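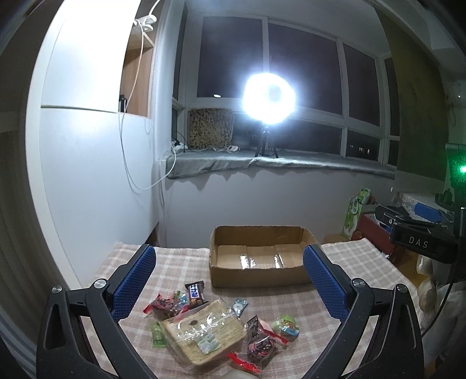

4.3 Pad comparison on wrapped goods

The rigid-object results in Section 4.2 flattered everyone involved, so we moved on to snacks. Wrapped confectionery is cheap, comes in awkward shapes, and behaves badly between two fingers: the wrapper slides over the contents, the contents shift inside the wrapper, and the gripper closes with great confidence on a corner of cellophane. The task was to pick one item at a time from a pile on a clothed table and drop it into an open cardboard box behind the pile. All demonstrations were recorded with the hand-held gripper.

Two pads were compared on the same pair of jaws. The Hollberg pad is smooth and fairly soft. The Grimby pad is stiffer, with a fine diamond texture, and costs more than the snacks did over the whole study. Operators were told which pad was fitted, as hiding it from them would have required a blindfold.

We collected 3,544 attempts, of which 2,622 were kept after screening. Most of the discarded attempts involved the operator correcting a grasp with the free hand, a habit that written instructions did little to cure. Of the kept attempts, 1,304 used the smooth pad and the remainder the textured one. An attempt counted as a success if the item ended up inside the box with its wrapper intact. Items balanced on the rim were scored as failures, over the objections of M. Claeys, who had produced several of them.

The textured pad did better on flat packs and bars, where the operator could bring both jaws in low and squeeze along the long edge. On twist-wrapped candies the advantage mostly disappeared. The usual failure there was a grasp on the twisted end alone, which holds well enough for the lift and then rotates the candy out of the jaws somewhere over the cloth. Neither pad fixes this. A narrower fingertip might, and we had one on order from Etim in December; it remains on order.

Crushing was the less expected problem. With the textured pad, operators closed harder than they needed to, apparently on the theory that a grippier pad deserved a firmer hand. We logged 187 wrappers torn or contents broken, the majority of them wafers. Limiting jaw travel with a printed stop reduced the breakage but also made the smallest packets impossible to pick up, and the stop was removed after one session at the request of all operators.

The tablecloth deserves a mention as a source of variance. It bunches when a jaw tip drags across it, and a bunched cloth lifts the near side of the pile and makes the next grasp easier. We flattened it between resets. D. Nava repeated one block on the bare tabletop and found thin packets much harder to get under, with either pad. We therefore make no claim about pad choice on hard surfaces, where the cloth was evidently doing part of the work.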